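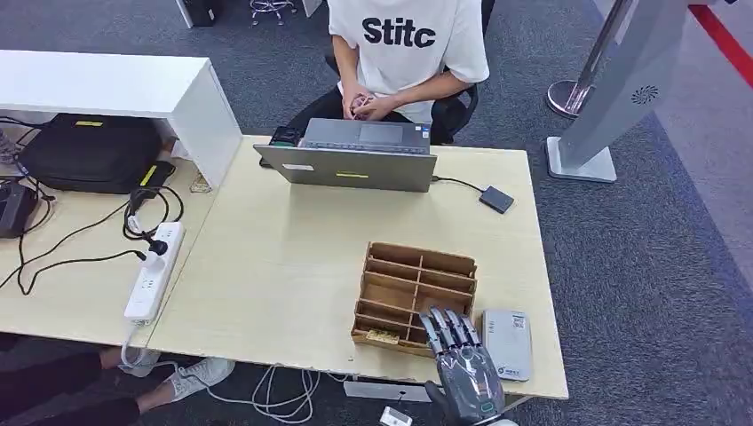
Slide 1. Robot hand and desk organizer, Dravano open day.

Hello, everybody! I've been to plenty of demos, and I still came home from Dravano buzzing. They let us stand right by the desks (the Ustden folks too) and ask anything we liked. We had 13 stops on the tour and I wanted to stay at every one.

Pause here. Ask who has seen a robot hand up close.

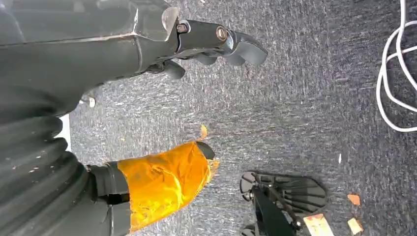 Slide 2. Fingers over the carpet, orange tape lower down.

Look at those curved fingertips! I love how you can see the bolts and follow the linkage with your eye. Give them a minute with this one, then on to the silver hand.

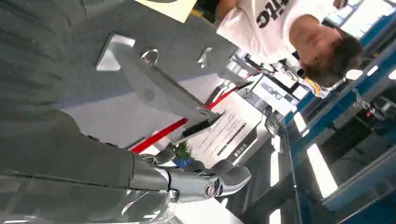
My favorite part was the questions, and ours ran to 70 minutes. Next visit is in November, sign-up sheet by the door.

Comments (2)

Great talk, are the slides up anywhere?

Is the November visit open to Dirnia people?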